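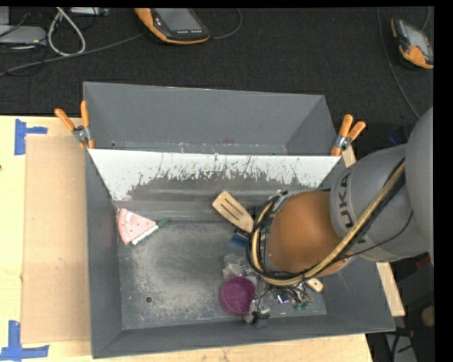
Is the Stougaard bin picking kit worth it for a small shop?

Posted by Uliana Dovhaniuk, 2019-04-17

We run a secondhand kitchenware place in Flukville and I have a quote for the Stougaard sorting kit: software, a two-part bin and 9 months of support. You supply the arm. The brochure says it handles "mixed household items." Our mixed household items are spatulas, bowls, and whatever people forget to take out of the bowls. Has anyone run one on real clutter – and does the divider stay put?

rodham_returns
We've had one since May of last year. On our own test of 227 picks it got all but 27, mostly clear plastic and anything shiny lying in a heap. Wooden utensils are easy. Bowls are fine if they land open side up, a courtesy ours rarely extend. The divider is held by whatever you hold it with. We use spring clamps, one at each end, and check them in the morning. Tape the bin's corners on the table too, or you'll be recalibrating after every bump. Ask what support costs once the 9 months are up. I did not ask.

Jundodmont Mike
robots are a fad, get a teenager

tabletop_22
Depends on your cable routing more than the kit. If the bundle hangs down near the bin, it will drag across the things you're trying to pick. Tie it higher up the arm and run the slow speed for a week. Also get them to demo it with a box of your own junk. Their sales guy brought ours a very tidy set of blocks.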